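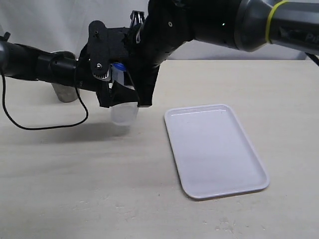 Ticket 2807 concerns cloudy water and reduced flow at the second-floor drinking water station, Plarkenent Building, north side. The office on that floor reported in October that water from the cold tap looked milky when first drawn and that the tap took much longer than usual to fill a pitcher. No change in taste or smell was reported. Staff were asked to collect their comparison samples in clear glass. A translucent, frosted plastic cup makes any water look hazy, and the first two samples submitted under this ticket were set aside for that reason. The remaining entries are recorded in the order in which they were received.

Status: Closed, with follow-up
Priority: Medium
Category: Plumbing / drinking water
Equipment: Tenamine under-counter filter unit, single cartridge
Related tickets: none

Entry 1, 8:40 a.m. Ticket opened by the reporting office. Cold tap only. The hot water line is supplied separately and was said to be normal. The office asked whether the station should be taken out of use. Facilities Support advised that the tap be left closed and that bottled water be provided from the first-floor store.

Entry 2, 10:15 a.m. Technician on site. A sample was drawn into a clear glass and left standing on the counter. The haze cleared from the bottom upward and was gone within two minutes, and no sediment was visible. This pattern is consistent with air held in the water. Flow at the tap was measured at 899 milliliters per minute. The shutoff valve under the sink was found only partly open and was opened fully. Flow did not change.

Entry 3, 11:05 a.m. The first-floor and third-floor stations were checked for comparison. Both ran clear and at full flow, so the building supply was ruled out. Attention was returned to the filter unit and the short length of tubing between the unit and the tap.

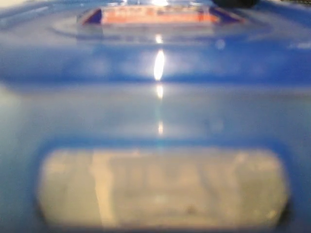

Blue plastic body with orange-red label, close view.

Entry 4, 1:30 p.m. The filter cartridge was removed and inspected. The service card inside the cabinet showed that it had been in use for 19 months. The replacement schedule for this station calls for a new cartridge every six months. The rubber ring at the head of the unit was flattened on one side, and a small amount of mineral scale was present in the groove beneath it. A ring in that condition can allow air to be drawn into the line when the tap is closed quickly. The groove was cleaned and a new ring was fitted. A replacement cartridge was ordered from Lenz, the stock cartridge on hand being the wrong length.

Entry 5, 3:50 p.m. The old cartridge was left out and the unit was set to bypass for testing only. Flow returned to normal at once — this confirmed that the cartridge was the cause of the restriction. The tap was closed and tagged until the new part could be fitted.

Entry 6, 9:20 a.m. Replacement cartridge received and installed. The line was flushed for 29 minutes, as directed in the instructions supplied with the cartridge. The first water drawn was gray from loose carbon and ran clear well before the flush was finished. The fittings were dried by hand and a paper towel was placed beneath them. The towel remained dry when checked an hour later.
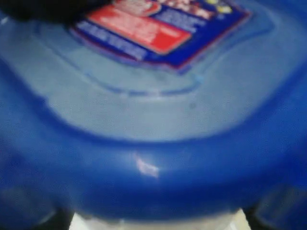

The reporting office replied that the water had looked clear all morning and that a pitcher now filled as quickly as it did on the other floors, but asked why the cartridge had gone so long without being changed, and whether the same might be true of the unit beside the mail room.

Entry 7, 2:10 p.m. Response to the above. The second-floor station was left off the service list when the building's records were moved to the Sosum maintenance system. The mail room unit was also missing from the list. Its cartridge has been changed under a separate work order, and both units now carry a six-month reminder. Offices are asked to check the service card inside the cabinet door if flow drops again — the card is to be initialed at every change, including changes made outside the regular schedule.

Resolution: Cartridge and sealing ring replaced, line flushed, tag removed, station returned to use.

Follow-up: Flow reading to be repeated at the next scheduled visit. The wrong-length cartridge is to be returned to stock and relabeled.

Search tickets by number or keyword Go

Plarkenent Facilities Support | Contact the service desk | © Plarkenent. All rights reserved. | Back to top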